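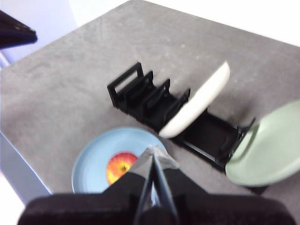 The rack on the counter, one plate in.

Plates won't stand up straight in my new dish rack

Posted in Kitchen & Dining > Dish Racks and Drying
Asked by Vasiliki Vrettos

I bought a black plastic dish rack in October to replace a wire one that had rusted through at the feet. It has a flat base with low sides, four upright dividers at one end, and an open tray section for the rest. The dividers are different heights. The tall one is at the very end and they get lower toward the middle.

My trouble is with dinner plates. I can't get them to stand the way they did in the wire rack. They lean over toward the open part, and the last one in the row leans the most. If I bump the counter it sometimes slides down flat into the tray. I haven't broken one yet but I would like to keep it that way. They are plain off-white plates with a curved rim, nothing valuable, but the pattern is discontinued and I only have so many.

I also get a line of water along the bottom rim of every plate. I can leave them overnight and it is still there in the morning.

The counter is a gray speckled surface and I don't want to drill or glue anything to it. The rack has to stay on the table side of the kitchen because there is no room next to the sink.

Two things I would like to know:

Am I loading it from the wrong end? There was no instruction sheet in the box.

Is there a way to make the slots tighter without it looking terrible?

The rack cost me very little, so I won't be heartbroken if the answer is to buy another one. I would prefer to make this one work first.

Reply from Nolen

I have used a stepped plastic rack like that for years, and the leaning is mostly a matter of which slot you use and which way the plate faces.

Start at the tall divider. Your biggest plates go in the slot next to it, then the next size down, and so on toward the low dividers. The low ones are fine for side plates and saucers. A full-size dinner plate against the lowest divider has most of its weight above the support, and it will tip if anything touches it. From what you describe, the plate that keeps falling is the one with only the low divider behind it and open tray in front.

Turn the plates so the eating side faces the tall end. On most plates the back has a foot ring, and when that side faces the divider the ring keeps the plate from sitting close to it. Try both directions with one plate and see which gives you less wobble. On my deep-rimmed plates it is the opposite of what I just told you, so do test it.

Set the bottom edge down all the way before you let go. It sounds too simple to mention, but a plate can catch on the base of the divider and look seated when it is sitting up a little. Put it in, then give it a small push down.

As for tightening the slots, I would try clear silicone tubing, the kind sold for fish tanks. Cut a piece the height of the divider, slit it down one side with a sharp knife and press it over the upright. It takes up some of the gap and gives the plate something to grip. It pulls off again when you want to wash it. Measure the thickness of your divider before you buy any. I bought the wrong size the first time and it popped off every time I pulled out a plate.

Another thing that works is to put something with a bit of weight in the open tray right up against the last plate. I use a mixing bowl turned upside down. That only helps if you have a bowl to wash, of course.

For the water line, tip each plate over the sink before it goes in the rack – hold it on edge and count to two. Most of the water that ends up under the rim is water that was sitting in the foot ring.

Reply from Trekstead

Get a wire one. Plastic ones are all like this.

Reply from Grandeo

I agree with most of what Nolen said, but I want to add something about the water, because I don't think tipping the plates will fix all of it.

A rack with a flat floor and raised edges holds whatever drips into it unless it has a drain opening. Check yours. Some have a small spout or a gap at one end, and some have nothing at all. If there is an opening, it should face the sink or a tray, and the other end should be a little higher. I raise mine with two folded dishcloths under the far end. A pair of rubber furniture bumpers would look neater and they peel off stone or laminate without leaving a mark, though I would test one somewhere out of sight first.

Don't raise it very much. If you tilt the rack toward the open tray, you also tilt the plates toward the open tray, and then you are back to your first problem. If the drain is at the tray end, raise it just enough that the water moves.

If there is no opening, you will have to empty it by hand. I would lay a thin dish towel or a drying mat on the floor of the rack, under the plates, and change it every day. The rim then sits on cloth and the water soaks away. It's the cheapest fix and you can do it tonight.

Leave an empty slot between plates if you have the room. I know that cuts down what you can dry in one go. I wash in two rounds when we have people over and put the first round away with a towel.

One more point about the counter. If it is real stone or concrete, don't let water stand under the rack for days. Mine left a dull ring that took me a long time to get out. Lift the rack when you wipe down and let the surface dry.

Comment from Vasiliki Vrettos

Thank you both. I was filling it from the low end because that was the end closest to me. I turned the rack around and started at the tall divider, and the dinner plates are standing a good deal better. The side plates are now in the low slots.

I looked for a drain and there isn't one that I can find, so I have put a towel in the bottom for now. I will look for the tubing next time I am near a pet store. Nolen, do you remember what size you ended up with?

Comment from Nolen

Sorry, I don't, I threw the packet out. Take a strip of paper, wrap it around the divider and mark it, and bring that with you to the store.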